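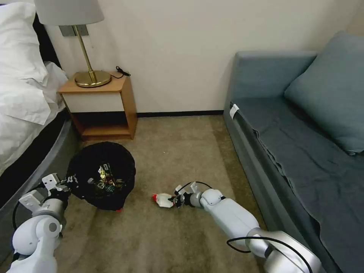
Ritva Ruotsalainen wrote that the bedroom batch was her favourite of the lot so far, and could she please have it in the training set before the weekend was out, only the loader kept throwing away 5 of the 97 runs and she couldn't see why.

Ticket: Greltis uploader drops bedroom runs
Opened by: Ritva Ruotsalainen
Picked up by: Struan Mowat
Sunday, September 14, 2025

Struan: Great batch, and a lovely task for two arms! Pick rubbish off the carpet, get it into the bin. I've pulled the rejected runs and they all fail on the same check, "gripper stream shorter than video". Can you tell me which station they came from?

Ritva: Drinesetti, all 5. The other station is clean.

Struan: Brilliant, that narrows it down a lot. Please restart the recorder there, do 2 short test runs and send me the log as well as the video.

Ritva: Done. First test loaded, second was rejected. Same message.

Struan: Found something. The right gripper stops reporting for a moment when it closes on something small, and the recorder skips those rows instead of marking them as missing. Video carries on, so the lengths drift apart. It's the closing part of the grasp that goes, and those are the very rows we want most!

Skye Cowie: Same thing on the sock task in January. We padded the gaps with the last known value and the model learnt to hesitate before every grasp. Wouldn't do that again.

Struan: Thanks Skye, very useful, no padding then. I've put a change in the recorder so it asks the gripper again straight away and stamps the row with the time of the reply. Ritva, update to the Nirnitz branch and try 3 more?

Ritva: All 3 loaded! I stepped through the grasps and the finger positions follow the video the whole way down. So pleased with this.

Struan: Wonderful. The 5 old ones can't be repaired, the rows were never written. Please tag them "no gripper" and keep them, Alasdair Menzies wants them for the vision-only model. Re-record when you have the room set up.

Ritva: Will do, and I'll vary where the rubbish starts while I'm at it. Too many of mine begin in the middle of the carpet.

Status: fixed on branch, waiting for re-recorded runs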